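Reverberation and Speech Clarity in Two Village Halls
Final report, second-year building acoustics module

1. Background

Village halls are used for meetings, quizzes, dance classes and film evenings, and few of them were designed with speech in mind. Complaints that a speaker "can't be heard at the back" are often dealt with by buying a louder sound system. In a room with a long reverberation time this seldom helps, as the late sound is raised along with the direct sound.

This project compared 2 halls, at Plisley and Flomodstead. Both are single-storey brick buildings with a timber floor and a small stage. Plisley has a flat plasterboard ceiling. Flomodstead is open to the rafters and has a volume of 636 cubic metres, against 255 cubic metres at Plisley.

2. Method

Measurements were made with each hall unoccupied, with the heating off and the windows shut. The source was a balloon burst at the front of the stage. Balloons are less repeatable than a loudspeaker and give a weak signal in the lowest octave bands, so results below 250 Hz were discarded.

The decay was recorded at a set of positions spread over the seating area, none of them closer than one metre to a wall. Reverberation time was taken from the slope between 5 dB and 25 dB below the initial level and extrapolated to 60 dB. A total of 34 recordings were kept across the two halls. Recordings with traffic noise in the decay were rejected and repeated.
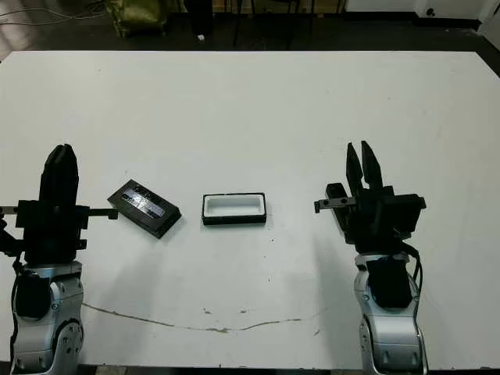 The measured values were then compared with Sabine's formula, using surface areas taken by tape measure and absorption coefficients from the course tables. Curtains were the hardest item to estimate. The tables give separate values for curtains hung flat and curtains hung in folds, and the stage curtains at Flomodstead fell between the two. The lower value was used.

3. Results

At Plisley the measured and calculated times agreed closely from 500 Hz upwards. At 250 Hz the measured time was shorter than predicted. The likely cause is panel absorption by the ceiling, which was entered in the calculation as plaster on a solid backing.

Flomodstead had the longer reverberation time in every band. The calculation also underestimated it in every band. Sabine's formula assumes an evenly diffuse sound field, and a hall with most of its absorption at the stage end does not meet that assumption well. A flutter echo was audible between the bare side walls — a hand clap in the middle of the floor was enough to produce it.

4. Treatment options

Two treatments were considered for Flomodstead. The first was a set of Ehlers mineral wool panels fixed to the side walls above head height. The second was Drorkesholm felt baffles hung from the rafters. The baffles expose both faces and so give more absorption for the same material, but they need access equipment to fit and would interfere with the badminton court.

Wall panels are therefore recommended. They should be staggered so that no panel faces another directly across the hall, which treats the flutter echo over a greater length of wall.

5. Limitations

No occupied measurements were made. An audience adds considerable absorption, and the halls will both be less reverberant in use than these results suggest. Background noise was not logged separately, and the fridge in the Plisley kitchen was running during the first set of recordings. Speech transmission index was not measured, as the equipment was booked by another group until January.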